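Torkex Handheld Gripper Kit: two weeks in

I bought the Torkex kit in February after Derek Cropper wouldn't stop talking about his. I'd been collecting grasping demos with a homemade claw that pinched my palm every time I closed it, so the bar was pretty low! Short version: I like it a lot, with a few gripes.

What you get

The kit comes as a body, 2 fingers, a bag of screws and a printed sheet of instructions that's fine up to step 4 and then skips a bit. I emailed Horrocks, the shop I ordered from, and they sent me the missing page on a Friday evening (nice of them). The build took me one night with the radio on.

Using it

The trigger is light and the fingers open nice and wide. They have big flat faces, so lining up on something chunky is easy. I've been doing most of my runs down on the floor with household stuff, and my wrist held up better than I expected - the weight sits well back, close to your hand. Recording is 720 lines, plenty for what I train on, and the Gernetum software sorts the clips by session without me touching anything.

Flat things are where I've had to slow down. A phone case lying on hard tile gives you very little to grab, and you need to come in low with both tips almost scraping the grout. I got better with practice, but my first hour was mostly shoving cases across the kitchen.
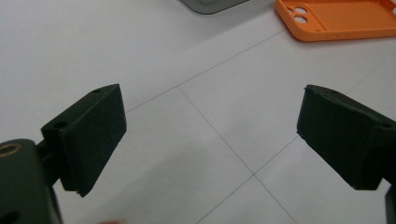
Wear and finish

The fingers are matte black with a slightly rough surface, and the lower front corner of the left one looks a little chipped. The other has a ragged top corner. Neither bothers me much, though at this price I'd like cleaner edges. The brass-colored ring on the body is a nice touch.

Compared with the Fustent

I borrowed a Fustent last year and it felt smoother on the squeeze, but the battery door kept popping open and I gave up on it. Torkex says its trigger spring is good for 4,000 squeezes before you swap it. I haven't got anywhere near that, so ask me again in the summer.

Would I buy it again? Yep. I'd order spare fingers at the same time and save on shipping.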